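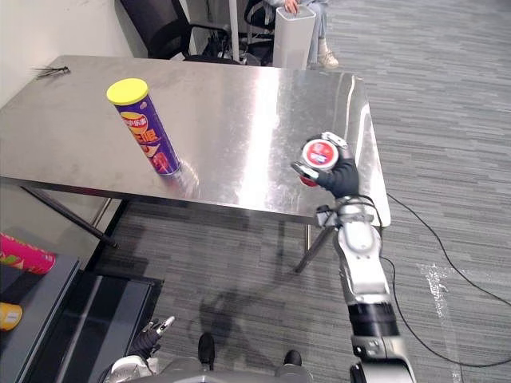
Ha-rang Kwon picks up on the second ring and she's already talking. Snack table, yes, she has ten minutes, maybe less, a delivery is downstairs.

She has run the snack corner on her floor at Udico since September. Before her it was a drawer. "A drawer with crumbs in it. You put your hand in and you didn't know what you'd get back."

Now it's a steel table, on the gray striped carpet, with a dark shelf cart next to it for whatever doesn't fit. Canisters mostly. She is firm on canisters. Chips in tubes, small stuff in round tubs with proper lids. No bags, ever.

"Bags get opened and then it's over. Someone rolls the top down, they think that's closed. It is not closed. A lid is closed."

The steel was her idea too. The first table was wood and it soaked up everything – soy sauce, coffee, a whole spilled cup of something orange in the first week. She found the steel one secondhand through a kitchen dealer called Fendex, and wiped it down herself before anyone could put a laptop on it. "It shows every fingerprint. I like that. You see it, you wipe it."

And the carpet?

Long pause. "The carpet I don't discuss."

Deok-su Ko sits closest to the table and is, by his own account, its best customer. He keeps the list. It's a sheet of paper, was a spreadsheet for a while but people didnt fill it in. You write what you finished. Ha-rang orders on the 17 of each month from a wholesaler, Wama, and whatever isn't on the sheet doesn't get reordered, no arguments.

"People argue," Deok-su says. "There was one month with no chips. One month. You'd think we'd cut the heating."

The rule is 2000 won in the tin for a tube, less for the small tubs. Last order came to 49 items, the one before 74, which was too many, they were stacking them on the window ledge and the sun got to the chocolate.

Favorites? Deok-su goes for the purple tube every time. Won't say why. Ha-rang likes the small red-lidded tubs because they stand in a row and don't roll. Tubes on their side do roll, she adds, and people lay them on the cart like that anyway. "Stand it up. It has a flat bottom. Use the flat bottom."

I ask what she'd tell another office wanting to start one. She's walking by now, I can hear a stairwell. Get a table you can wipe, she says. One person orders, only one. Keep the sheet next to the food and tie the pen down.

"We lost so many pens," says Deok-su later, when I read him this. He also wants it noted that he paid for all of his in October. Noted.

Ha-rang again, from downstairs, with the delivery guy waiting – "Okay they sent the wrong lids. I have to go."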